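Home Module outline Week 4 Reading Labs Contact

Buying Automation: reading a supplier's offer
Handout for week 4
Austra Baranauskienė

Bring this on Tuesday, with the Odari quotation you were given last week. We will mark up the quotation together, so a printed copy is better than a screen.

1. What is on offer

Laltel sells a bench handling kit under the name Odari. The kit is one arm, one two-finger gripper, a small camera at the wrist, a controller and a year of what the quotation calls "task support". It is aimed at offices, print rooms and small packing firms that have never owned a robot. The brochure says it will pick up, turn over, sort and stack "everyday flat and boxed goods".

I have no quarrel with the arm. Arms of this size are well understood and most of them do what the data sheet says. My quarrel is with the word "everyday", and with nearly everything the quotation hangs on it.

2. Reading the headline figures

Three numbers appear on the first page.

Picks in the acceptance trial: 2257
Different items handled: 40
Days to working installation: up to 14

Take the first one. 2257 is a fine, exact-looking number, and it tells you very little. We aren't told how many picks were attempted. We aren't told if an operator put the items back in the same place each time. If they did, you have a repeatability test of the arm, sold to you as a test of handling.

The second is worse. Forty items sounds broad until you ask for the list. I asked. I was sent a list with four sizes of the same carton on it, each counted separately, and a good many entries that differed only by colour. Colour may matter to the camera. It does nothing for the fingers.

The third is a promise about Laltel's diary. Look for the clause that says when the clock starts. In the copy you have, it starts at "site readiness", and site readiness is decided by Laltel.

3. The comparison with Gellent

Gellent offers a similar kit with a suction head in place of fingers. Laltel's brochure has a table comparing the two and, as you would expect, Odari wins every row. Check who chose the rows. There is a row for mugs and a row for soft bags. There is no row for a single sheet of paper, where I would want to see a suction head tried before I believed anybody.

Please don't take this as a recommendation of Gellent. Their own sheet leaves out noise and the cost of replacement cups, and their support terms are vaguer than Laltel's.

4. Thin things on flat surfaces

Flat goods are the part of the offer I trust least. A two-finger gripper closes on the sides of an object. A box has sides. A thin item lying on a bench has very little to get hold of, and the fingers themselves need room to get down beside it. The usual ways out are to slide the item to an edge, to lift one corner, or to build a tray that holds it up. The first two need a cleverer program and the third is a fixture, which somebody must pay for. The quotation mentions none of these.
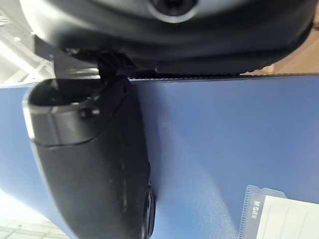

Document sleeves are a good test of the claim, and Priedītis, the reseller, names them in its covering letter as a "standard item". Ask what exactly was standard about them: empty or filled, one at a time or in a heap, at the edge of the bench or in the middle. Compare the broad tapered finger on the left with the clear M&G sleeve lying on the blue surface at bottom right, and ask yourself where you would have that finger make contact. Then think about the camera. Clear plastic shows mostly whatever is inside or under it, and here there is a white lined insert with a grey strip down one side. A system taught to look for the strip may be lost when you change stationery supplier. I would want a trial with your own sleeves, and I would want it written into the contract.

Note too the scuffs and small whitish marks on the finger. I don't read wear rates off a picture and neither should you, but do ask what a replacement pair costs and who fits it. Fingers are missing from the list of spares on page 4.

5. Questions to put in writing

How many picks were attempted, and what counted as a failure?
Who reset the items between picks?
May we supply the test items ourselves?
What does task support cover after the first year, and at what price?
Does adding a new item count as support or as new work?

Send them by email. Answers given over the phone by a salesman have a way of not appearing in the contract.

6. For the seminar

Write one page on whether a print room should sign the Odari quotation as it stands. Assume the buyer handles mostly paper, sleeves and thin folders. Say which clause you would change first and give your wording for it. Leave the price alone for now, we come to leasing next week.

Contact the module office | Copyright and terms of use | Back to top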